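4.3 Loading the Waretti countertop dishwasher

The sales sheet says you can skip this section. Don't. Most of the returns we see come down to loading.

1. Scrape plates first. The Jemovard tablets promise to dissolve "anything." They don't dissolve rice.

2. Put plates in the lower rack, facing the spray arm. The box claims six settings. Expect four if your plates are deep.

3. Spin the arm by hand. If it hits a handle, move the handle.

4. Pick a program. Eco is advertised as the cheap one – it's also the longest, and it leaves grease on plastic.

Note: The rated life is 1,000 cycles. We have not seen the test behind that number, so check the door seal every October anyway.

Caution: Steam comes out when the door opens. Keep your face back.

5. Move the dishes to a tray with a rim, larger plates leaning, smaller ones flat.

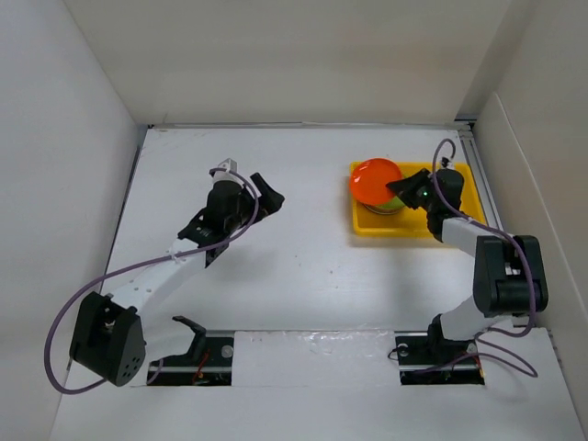
Fig. 7. Round dishes and a yellow rimmed tray.

6. Leave the door open a hand's width. The "self-drying" feature is a vent, so don't count on it for cups.

7. Rinse the filter under the tap. If error 704 shows up afterward, the filter is in crooked. Turn it until it clicks and restart.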